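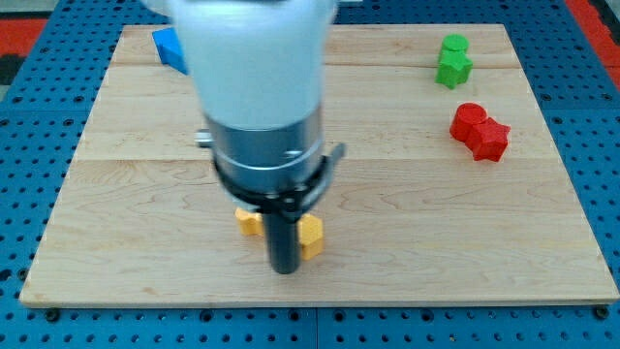
Calura Launches Drendonero, a Block Set With Very Little to Say for Itself

September 2021

Toy maker Calura today announced Drendonero, a set of colored shape blocks for preschoolers that does not sing, blink, or need charging. The company considers these features. Parents who tried the set in April seemed to agree, some with visible relief.

Drendonero includes cylinders and five-pointed stars in red and green, along with faceted yellow shapes that children have so far called nuts, wheels, and cheese. Calura takes no position on the matter.

The blocks are meant to be sorted on any flat surface. A plain wooden board does nicely. Children can pair a green cylinder with a green star, gather the reds on one side, or start over because a sibling walked by.

"We were asked many times where the app was," said Britta Hellwig, head of product at Calura. "There were meetings. I am happy to report that the stars still have five points and no password."

The set was tried in 20 preschools, where teachers returned 407 comment cards. Most dealt with sorting by color. Three asked for a quieter lid on the storage box, and the box now has one.

"The kids argue over whether the star belongs with the other star or with the other red thing," said Hatice Kırmızıgül, who ran the trial. "It can take up a whole morning. I have sat through worse debates among adults."

A first run of over 3,516 sets ships to stores this fall. Replacement blocks will be sold singly, as sofas are known to eat them.

Press contact: Calura press office, attention Britta Hellwig. Samples can be sent on request and should come back with all their stars.

We use cookies to improve your visit. By staying on this site you accept our cookie policy. OK

Recent releases
Skoryk stacking rings now sold in one size of box
Calura updates the Grodia puzzle tray
Grodia spare pieces: how to order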